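Visit Report: Draneck Small Appliance Open Day
2 June 2026

Draneck opened its Pimentel Street building to visitors for one afternoon. The company sells and reconditions compact refrigerators, mostly for dorm rooms, offices and rented studios. I went because our housing office has to replace its oldest units before the fall and I wanted to see how the shelving and seals hold up before we ask for a quote.

Sign-in was at the loading door. Visitors were given a floor plan and a price sheet. The plan was out of date: it showed the parts counter on the left, and it has been on the right since April.

The first stop was receiving. Units arrive on pallets, are tagged, and stand upright for 24 hours before anything is plugged in. Draneck logged 531 units last quarter. Door gaskets were the most common replacement, followed by thermostats. The gasket test is a strip of paper closed in the door and pulled at several points along the edge. A strip that slides out freely means a new gasket. The bench technician also checks the hinge pins, which loosen when a door has been loaded with heavy bottles.

Next was cleaning. Shelves and bins come out and are washed separately in warm water and mild detergent. Interiors are wiped with a baking soda solution, then left with the door open. Abrasive pads are not allowed on the liner. I asked about bleach and was told it is used only on drain channels.

Storage holds finished stock by capacity. Aisles were narrow, and the labels on the upper racks could not be read from the floor.

The last area was the home corner, where compact units are set up on ordinary furniture and can be opened and loaded. Table height makes a real difference with this type. On the floor, the lower shelf is hard to reach without kneeling. On a table, the shelf positions are easy to check and dishes can be set in level.
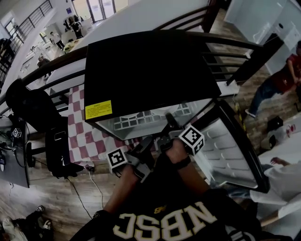 How much clearance does a compact refrigerator need on a table?
Draneck advises 3 inches at the back and the same at the sides, plus room for the door to swing fully open so the shelves can slide out.

Grid shelves let air circulate but are poor for small jars, which tip. Grirell makes a flat insert, sold at the parts counter, and it can be trimmed to size. I bought one to try.

Parking is limited to 7 spaces. Allow an hour for the full route.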